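Chapter 3
Sorting Things Out: Why We Put Like With Like

I have a drawer at home that my family calls the everything drawer. Batteries, birthday candles, a key that fits no lock I own, takeaway menus from a place that closed years ago. I love that drawer, and I can never find a thing in it! So before we get on to proper classification schemes (and we will, I promise), I'd like you to think about your own version of it, and what you'd do if somebody gave you an empty afternoon and told you to make sense of it all.

Most of my students start with piles. Then they run out of table and start looking for boxes, or bins, or old ice cream tubs, and at that point they have to decide what each one is for. That decision is what this chapter is about. A container is a category with sides on it, and once you have three of them you can't put off the question of what goes where. 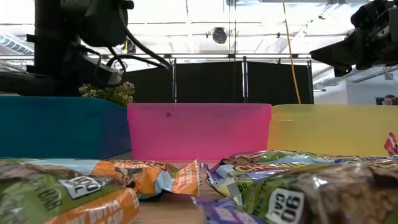 3.1 Choosing a rule

When I was training at the Palard library, my first boss was a lovely, stubborn man called Valdis Žukauskas. He handed me a trolley of donated books and told me to shelve them "sensibly". I did it by height. It looked gorgeous, and he made me do the whole trolley again.

Height was a perfectly good rule, mind you. It was consistent, anyone could check it with a ruler, and no book could belong in two places. It just had nothing to do with what a reader walks in wanting. Keep hold of those two questions, because we'll use them all the way through: can another person apply your rule and get the same answer, and does the answer help whoever comes looking?

Groceries are good practice for this. Take snack bars. You could sort them by flavour, by maker, by the date on the packet, by the colour of the wrapper, or by who in the house is allowed to eat them (in mine, this is the only rule anyone remembers). Each gives you a different set of trays, and the bars themselves haven't changed a bit.
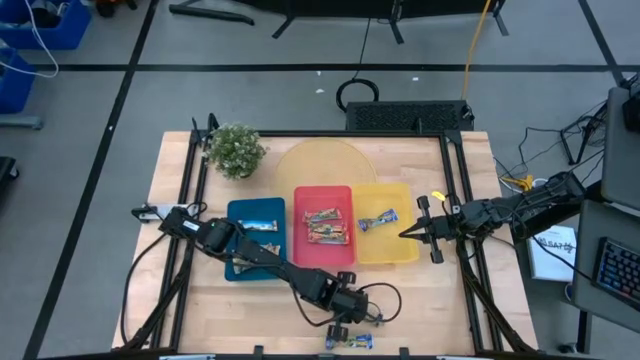
Department of Library and Information Studies, Wunemari College

My colleague Jaruwan Kaewsai runs the seminar that goes with this chapter, and she likes to ask her groups for the most awkward object they can think of. Last September somebody brought in a musical cookery book with a clock in the cover. Toy, book or clock? The group argued for most of the session, and then she pointed out that their rules had never said what to do with a thing that fits twice.

You have 2 ways out of that one. You can give the object a single home and leave a note in the other places it might be looked for, or you can change the rule. Libraries have mostly gone for the first, and I'm a bit sentimental about those little "see also" cards.

Then there are the leftovers, the scraps and wrappers and odd buttons. Do they get a category, or do they get thrown out? Decide early and write it down.

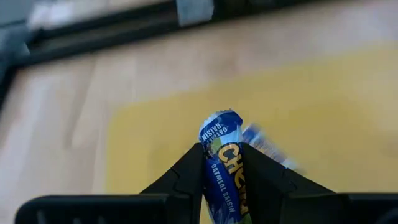

3.2 Before you read on

Empty one drawer, bag or coat pocket on to a table. Sort what you find by any rule you like, and write the rule on a slip of paper. Now mix everything up, hand the slip to a friend and leave the room while they have a go. Keep the slip afterwards, with your friend's mistakes marked on it. You'll want it for section 3.4.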